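共同ミシン室 安全点検チェックリスト(コメント付き)
2023年6月
場所:Sundotwood 2階 縫製・アイロン室
点検:Harpreet Bergeron
立ち会い:Mikkel Skov

今回もすみずみまで見てきました! 前回より格段によくなっている所が多くて、点検していて本当に楽しかったです。判定は「良」「要改善」「未確認」の3種類です。

1. 出入口と通路
出入口前に物がない:良
通路幅の確保(80センチ以上):要改善
コメント:入口まわりはすばらしいです。奥の棚の前だけ、反物の芯が通路に30センチはみ出していました。縦置きのスタンドがあるので、ぜひそちらへ。Mikkelさんがその場で半分移してくれました。

2. 電源とコード
プラグの焦げ、変色:良
延長コードの束ね使い:要改善
たこ足配線:良
コメント:Kovexのミシン3台はどれもコードがきれいで、扱いの丁寧さが伝わってきます。窓側の延長コードは束ねたまま使われていました。熱がこもりますから、伸ばして壁ぎわに沿わせてください。

3. アイロン
自動停止の動作:良
置き台のがたつき:良
水タンクのひび:未確認
コメント:自動停止は2台とも確認しました。タンクはカバーが外せず見られなかったので、次回Tin-yau Luさんに工具を持ってきてもらいます。蒸気ホースの付け根も一緒に見たいです。

4. 作業台と布を広げる面
台の角の保護材:良
カバーのずれ、たるみ:良
まち針の置き忘れ:良
コメント:まち針は磁石皿に戻す決まりがしっかり根づきました。うれしい! 布を広げる前に手のひらではなく磁石棒でなでる、という手順も続けてください。チェック柄や水玉のように柄の細かい布の上では、針の頭が本当に見つけにくいです。白い頭の針は水玉にまぎれるので、赤か黄色をおすすめします。 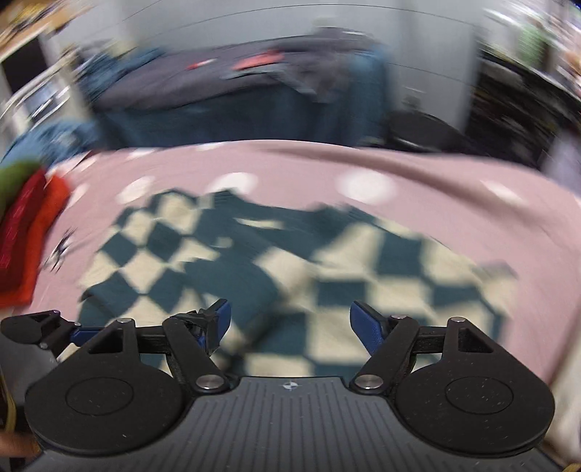
5. 刃物
裁ちばさみの保管:良
ロータリーカッターの刃の収納:要改善
使用済み刃の回収缶:良
コメント:カッター1本が刃を出したまま引き出しに入っていました。置くときは必ず刃を戻す、これだけはどうかお願いします。回収缶はまだ余裕があります。

6. 換気と照明
換気扇の作動:良
手元灯のちらつき:要改善
コメント:左から2番目の手元灯がときどきちらつきます。管の交換で直らなければ器具ごと替えましょう。Lenihanの在庫が倉庫の棚番号51にあるそうです。換気扇は羽根まできれいに掃除されていて、思わず拍手しました。

7. 消火器と救急箱
消火器の圧力:良
消火器の表示の見やすさ:良
救急箱の中身:要改善
コメント:消火器の圧力計は緑の範囲でした。救急箱は絆創膏の大きいサイズが切れています。やけど用の冷却シートも補充してください。手順カードはWendelin Freiさんの新しい版に差し替え済みで、字が大きくてとても読みやすいです。

8. 床
すべり、めくれ:良
糸くず、布くず:良
コメント:ペダルの下も糸くずなしでした。Zillonのマットは端がぴったり床についていて、つまずく心配がありません。

改善の期限と担当
通路の芯、カッターの引き出し:すぐに、Mikkel Skov
延長コード:すぐに、Harpreet Bergeron
手元灯:部品が届きしだい、Tin-yau Lu
救急箱の補充:次の買い出しで、Niilo Partanen

次回点検は8月です。アイロンのタンクとホースを最初に見ます。気づいたことがあれば、入口の点検ノートに一行でも書いておいてください。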